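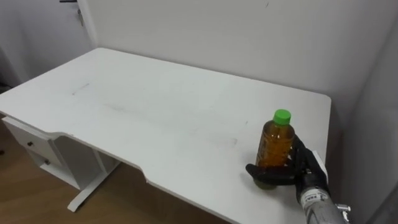 Chapter 6
Opponents That Cheat

Every racing game makes a promise on its title screen, and most of them break it before the second lap. The promise is that you will be racing against other drivers. Suppose you sit down at a bare white desk, with a green-capped bottle of something amber-brown to drink, and run one track in one game over and over for an evening, writing down the gap between you and the car behind at the end of each lap. Drive well and the gap stays small. Drive badly and it stays small. By the time the bottle is empty you will have good reason to doubt that the car behind is driving at all, in any sense a driver would accept.

The usual name for this trick is rubber banding. Computer-run cars speed up when they fall behind the player and slow down when they get ahead, as though a stretched band tied them all together. Designers tend to defend it in the same few words: it keeps races close, and close races are fun. This chapter takes that defense apart. Some of it holds up. A good deal of it has been repeated so often that people stopped checking.

6.1 What the claim says

"Close races are fun" sounds like a fact about players. Look harder and it is at least two claims. The first is that players enjoy a race more when the result is in doubt. The second is that a small gap on the screen means the result is in doubt. You can believe the first and still throw out the second. If the rival car is always going to be one length back, then its being one length back tells you nothing, and once a player works this out the doubt is gone. The gap has become a decoration.

How long does it take players to work it out? Designers like to say that most never do. We should ask how they know. A player who has noticed and stopped playing doesn't usually write in to explain.

6.2 The case of Hollero

Hollero is a kart racer with short tracks and a very strong band. Its lead designer, Dinesh Bansal, set up a test in which 240 players each ran the same cup twice, once with the band on and once with it off. They were then asked which cup they had enjoyed more. A clear majority picked the one with the band, and the result went around the studio as proof.

Read the setup again before you agree. Each player ran the cup twice, which comes to an hour or so of play. Nobody learns a track well in an hour, and players who don't know a track make big mistakes. With the band off, one big mistake early on meant driving alone for the rest of the race. Of course they liked the other version better. What the test shows is that beginners dislike being left behind. It says nothing about the player in week three, who takes every corner cleanly and gets passed on the final straight by a kart that was half a lap down.

Bansal, to his credit, ran a second test in October with 27 of the same people, all of whom had kept playing at home. This time the answers split almost evenly, and several players described the rival karts with words we won't print in a textbook. A group of 27 is too small to settle much, and people who keep playing a game are not a fair sample of people who try it. Still, it is odd that the first test is the one everybody quotes.

6.3 Other ways to keep a race close

Isiretti, a motorcycle game, leaves the speed of its rivals alone and changes how often they make mistakes. A rival who is far ahead will run wide at a hairpin now and then. A rival who is behind rides cleanly. In the code this is still a band, and you may feel that it is the same lie in better clothes. Players seem to mind it less. One possible reason is that they can see a cause: the bike went wide, so you caught it. Another is that the effect is simply weaker, and a weaker version of Hollero's band would have done as well. The two explanations have not been pulled apart, and you should be wary of any book that picks one for you, this one included.

Avetora goes another way. It has a ladder of 300 rivals, each with a fixed skill, and it matches the player against the nearest ones. No car changes its pace during a race. The weak spot is the first evening, when the game doesn't know you yet and guesses poorly -- often by a lot. It takes up to 20 races to find your level, and plenty of people will have quit by then.

6.4 Before you go on

The rest of the chapter shows how to build each of the three systems: a speed band, a mistake band, and a fixed ladder. The sample track is the oval from Chapter 5, renamed Igwe in the project files to keep it apart from the earlier version. If your Chapter 5 oval still has the collision bug on the inside wall, fix that first. A rival that clips the wall loses speed, the band pulls it forward again, and you will spend a long time tuning numbers that were never the problem.

Keep a log of lap times from the start. You will be tempted to judge your work by how a race feels, and feeling is a poor guide when you built the thing and know where the strings are -- get somebody else to drive it.

Terms used in this chapter

Band strength: how much a rival's top speed changes for each second of gap.
Dead zone: the range of gaps in which the band does nothing.
Mistake rate: the chance that a rival will leave its best line at a given corner.
Seeding: the first guess at a new player's skill.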